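How much research before starting a historical novel?
3 min read

Posted by Haruna Sugawara

I'm planning a novel set in a fishing village in the 1840s. I've been reading for it since April and have 200 index cards of notes, but I haven't written a page of the story. Every time I sit down I find something else I don't know, such as what lamp oil cost or how long a letter took to reach the coast. The village is made up (I've called it Heltelness) so I can't look it up directly. When do you stop reading and start writing? And do you put sources in the back?

Mercedes Benavides

Start now. I wrote my first one with gaps all through it. Where I didn't know a price or a kind of cloth I typed XX and carried on. At the end of the draft I had 70 of them. Most took a few minutes each, and a good many went when I cut the chapters they were in.

What you do need before you start is anything the plot hangs on. If a letter arriving late changes what your heroine does, find out how the post worked. The lamp oil can wait. 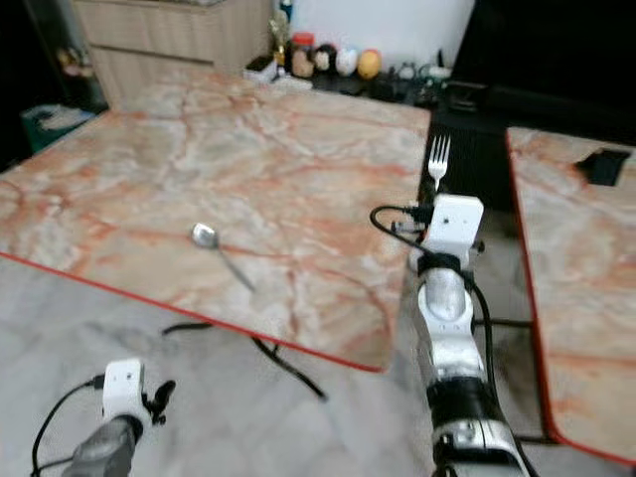
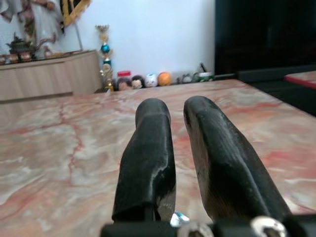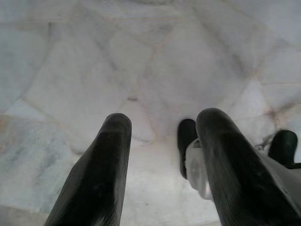 Marble-patterned table with a spoon (first photo); views of the table and of the floor in the other two.

On sources, a short author's note is plenty. Say what is real, what you invented and which two or three books helped most. Mine ran to 600 words and my editor thought that was long.

Takumi Hirose

I'd disagree a bit. I started too early and had to throw out half a draft when I learned that my harbour would have been dry at low tide. Boats were coming and going at all hours in mine. For a made-up village, pick a real one on the same stretch of coast and read its parish records and any old maps you can get. County record offices are good for this and the staff will usually answer an email.

Also sort the cards by scene and not by subject. Mine were under "food", "clothes" and so on and I never looked at them again.

Jae-in Yoo

I use XX as well. Just check it isn't in any of your chapter numbers or the search gets annoying.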